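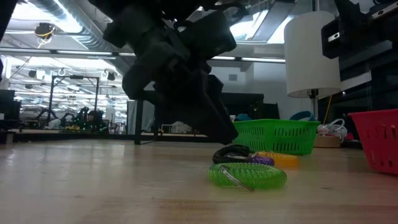

스프링 손목 키링, 색깔로 나눠 쓰고 바구니에 정리하기

집 열쇠, 창고 열쇠, 우편함 열쇠, 자전거 자물쇠 열쇠까지 합치면 한 집에 열쇠가 꽤 많다. 모양이 비슷해서 문 앞에서 하나씩 꽂아 보게 된다. 손목에 끼우는 스프링 키링을 색깔별로 쓰면 이 문제가 대부분 해결된다.

색 정하기
자주 쓰는 열쇠일수록 눈에 띄는 색을 준다. 우리 집은 연두색이 현관, 보라색이 창고, 검은색이 우편함이다. 노란색 계열은 손님용 여벌 열쇠에 쓴다. 검은색은 가방 안에서 잘 안 보이므로 들고 나가지 않는 열쇠에 다는 편이 낫다. 색과 용도를 적은 쪽지는 신발장 문 안쪽에 붙여 둔다. 주소는 적지 않는다.

고리 끼우기
금속 고리는 손톱으로 벌리지 말고 납작한 단추나 스테이플러 제침기를 틈에 넣어 벌린다. 고리 하나에 열쇠는 세 개까지만 단다. 더 달면 무게 때문에 스프링이 늘어진다.

세척
주방세제를 조금 푼 미지근한 물에 담가 헌 칫솔로 코일 사이를 문지른다. 물 온도는 40도를 넘기지 않는다. 열쇠와 금속 고리는 먼저 빼 놓는다. 헹군 뒤 수건으로 눌러 물기를 빼고 그늘에 세워 말린다.

늘어난 스프링
심하게 늘어나지 않았다면 연필에 촘촘히 감아 양 끝을 고무줄로 묶고, 따뜻한 물에 잠깐 담갔다가 찬물로 식힌다. 하룻밤 두었다가 푼다. 하얗게 금이 간 것은 버린다.

보관
구멍 뚫린 플라스틱 바구니가 쓰기 편하다. 먼지가 바닥에 쌓이지 않고 통째로 물에 씻을 수 있다. 바구니를 두 개 두고 초록색에는 매일 쓰는 것, 붉은색에는 여벌을 넣는다. 구멍이 크면 작은 열쇠가 빠지니 바닥에 펠트를 한 장 깐다. 키링끼리 엉키는 것이 싫으면 바구니 테두리에 S자 고리를 걸어 하나씩 매단다.

한 달에 한 번은 전부 식탁에 쏟아 놓고 어디 열쇠인지 모르는 것을 골라낸다. 골라낸 열쇠는 봉투에 넣고 날짜를 적어 둔다. 4월에 넣은 봉투를 연말까지 열지 않았다면 버려도 된다.

댓글 3

초록대문
연필에 감는 방법 해 봤는데 반쯤 돌아왔어요. 두꺼운 매직에 감으니 모양이 더 비슷하게 나오네요.

Bultik
저는 열쇠 머리에 매니큐어를 발라서 구분합니다. 두 달쯤 지나면 벗겨져서 다시 칠해야 해요.

콩나물국
펠트 대신 양파망 잘라서 깔아도 되나요? 바구니째 씻으려고요.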